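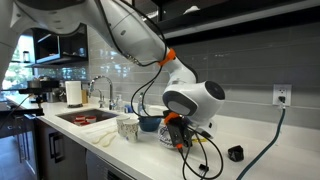
Chapter 11
Clearing Up After a Shared Meal

By the time most of us learn to clear a table we are already quite good at eating at one, and I have always thought it a pity that the two are taught so far apart. In the last chapter you laid a table for a small party and carried the food to it. In this one the food has been eaten, the talk has slowed down, and somebody has to get up first. I should like that somebody to be you.

When I began teaching household studies I shared a kitchen with Rosemarie Kuhlmann, who had run the dining room at Te Moana for years and could clear a table of 14 before the kettle boiled. I asked her for the secret and she looked at me as though I were a little slow. "I look at it," she said. She meant that she stood still for a moment with her hands at her sides and sorted everything with her eyes -- what would be washed, what would be thrown away, what could go straight back on the shelf -- before she touched so much as a teaspoon. We shall be doing a good deal of looking in this chapter, and you mustn't feel you are wasting time while you do it.

What you will learn

How to sort a mixed table into washables and throwaways.
How to pick up, stack and carry light plates.
How to leave a sink ready for the next person.

Words to know: rim, scraping, washables, draining, nesting.

11.1 A mixed table

Very few meals at home are served on a matching set. You might find a good china bowl next to a paper cup, and a plastic spoon resting on a plate that came out of a packet. There is nothing wrong with that (my own birthday teas have always looked this way, and I am fond of them!), but it does mean that the clearing takes more thought than it would in a restaurant, where everything goes through the same machine.
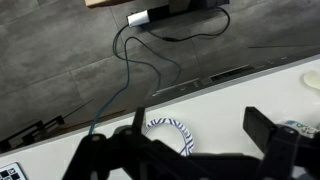 Reading time for this section: 11 minutes

Let us take the paper plate first, as it is the one people are most careless with. Plenty of them are now printed with very pretty borders, zigzags in blue and so on, and from across a room you may easily take one for china. Pick it up like china, with a thumb on top and a firm upward pull, and it may bend and send the last of the gravy down your sleeve. I have done it in front of a class, and Rainer Rieger, who was in the second row, has been kind enough to remind me of it every May.

A clean, empty paper plate will come to no harm if you lift it by the rim alone. Once there is food on it, slide your whole hand underneath and let the palm take the weight. Carry it level. If it feels soft in the middle, put a second plate beneath it and carry the 2 together.

Plastic spoons and forks deserve a word as well. Gather them in one place at the side of the counter before you begin on the plates, handles all pointing the same way. Some kinds can be washed and used again a good many times, and you should check the packet or ask whoever bought them before you tip the lot into the bin. Paper cups can be nested one inside another once they have been emptied, and do please empty them, for there is always one with an inch of squash left at the bottom.

Bowls go to the sink, but they go last. A bowl put in early fills with whatever is poured away afterwards, and then it has to be washed twice. Small cups may go in together, in the middle of the sink where you can see them and where they won't knock against the tap.

Try it yourself

Lay out a few paper plates and put a dry bread roll on one of them. Lift each plate by the rim and then again with a flat hand, and write down in your notebook which way felt steadier. Now swap places with your partner and watch how they hold their fingers. Wiebke Kasten's drawings on page 222 show several ways of holding a plate, and you may find that your own way isn't among them, in which case draw it in.
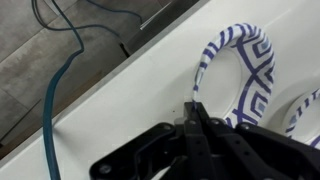 11.2 Stacking and carrying

A stack begins with the largest plate, and it begins on the table, where both your hands are free. Scrape each plate before it joins the others. A crust left between two plates makes everything above it lean, and a leaning stack always seems to reach the doorway at the same moment as somebody coming the other way.

Turn patterned plates over if you aren't certain what they are made of, and keep the paper ones in a pile of their own. Dehua Ding, who taught this course before me, used to have his pupils carry their first stacks to the end of the room and back with nothing on them at all, and I still think it is a sensible way to start. Keep your elbows close to your sides, look where you are going, and leave the last few for a second trip.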